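Talks > Hägglund Workshop > Speaker notes > The stop that kept pouring

Notes for me, so excuse the shorthand. Slides are in the same order. Water on the lectern BEFORE starting.

(Title slide, let people sit down)

Hello, thanks for coming back after lunch. I'm going to talk about a spill. It was quite a small spill, and I've now spent longer thinking about it than about anything else I did on Parnon, so you're getting the whole story.

Quick background. Parnon is our drinks-serving project: two arms, a round table, a dispenser with a tap on the front. One hand holds the cup, the other works the tap, then there's the fiddly business at the top of the cup. We'd been running it through most of November and I was feeling rather pleased with it. Ask who's ever felt pleased with a demo. Wait for the groan.

(Next slide) 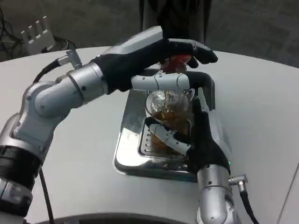

Both hands on the job, cup in the tray.

Let them look for a second. Point at the two hands and how close together they are. The lower one has the cup, the upper one has a little red thing pinched over the top, and there's really not much room in there! I want people to get a feel for how much depends on both hands agreeing about where the cup is.

Then point at the floor, top left. Cables. Say "remember those" and move on, don't give it away.

Right, run 112. The cup went under the tap, the tap opened, lovely. Then the right wrist lost its force reading. The controller (we call it Trustum, long story, ask me in the break) noticed the missing reading and did exactly what we'd told it to do: it stopped both arms and held them where they were. All motion stopped in under 3 seconds, which is inside our own limit, and the log has a nice green tick next to it.

Pause here.

The left hand was holding the tap open.

So it carried on holding the tap open. Very firmly, very safely, with the brakes on. The cup filled, the cup overflowed, the tray filled, and off it went across the table towards the edge. I did what you'd do and hit the big red button, and of course that did nothing useful at all, as the arms were already stopped. I then stood there pressing it again (do the gesture, it gets a laugh).

We got 769 ml on the table and the floor before I'd reached past the arm and shut off the supply by hand. I shouldn't have reached past the arm. I'll come back to that, it's the bit I'm least proud of.

(Next slide. Slow down, this one matters)
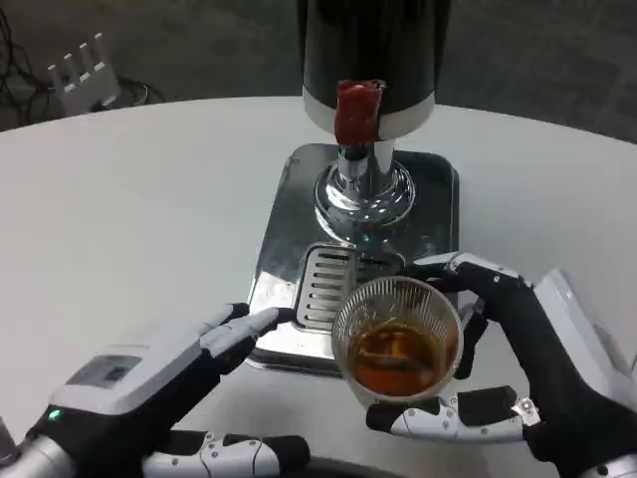 Notes, p. 2

Good view of the dispenser. Red handle on the front, slotted grate underneath, cup in the right hand. Trace the route with the pointer: down from the tap, onto the grate, over the steel plate, across that smooth white table, off the edge. Then go up to the top left and leave the pointer on the router and the cables. Someone usually says "oh no" at this point, and they're right. It ran off the side away from the electrics. That was luck, the table leans very slightly my way, and I wouldn't want to write "table leans" in a risk assessment.

What we'd got wrong. We'd thought about stopping as something that happens to the arms. All our tests were about arms: how quickly do they halt, do they sag, do they drop what they're holding. We never had a line in the test sheet for what the drink was doing. If a hand is on a tap, a frozen hand is an open tap.

If anyone asks "why not just let go on a fault?", we did try it. Letting go with the tap hand is fine. Letting go with the cup hand gives you a full cup on the floor, so the hands need different rules, and the rule depends on what each is touching at the time. Fiddly! We haven't got it fully right and I'll say so.

What we changed:

A shut-off valve on the supply line, a Starkis one, wired to the stop circuit. Sprung closed, so it shuts if the power goes too.

The stop test now runs in the middle of a pour, with liquid in. Messier to do. Keep a mop handy.

A hand tap on the supply at the operator's end of the bench, so there's no reaching past an arm that's stopped but still has power to it. I had a perfectly good reason to lean in and it was still a daft thing to do.

Cables and router: to come up off the floor. Still on the list. Own up to this one before somebody asks.

The wrist reading was a loose connector, by the way. Took a few minutes to fix. People always want to know and it's the dullest part, so keep it short.

(Leave the second picture up for questions. If it goes quiet, ask what their own kit would be holding if it froze halfway through a job.)

Hägglund Workshop speaker notes | Contact the organisers | Text © the speaker | Back to top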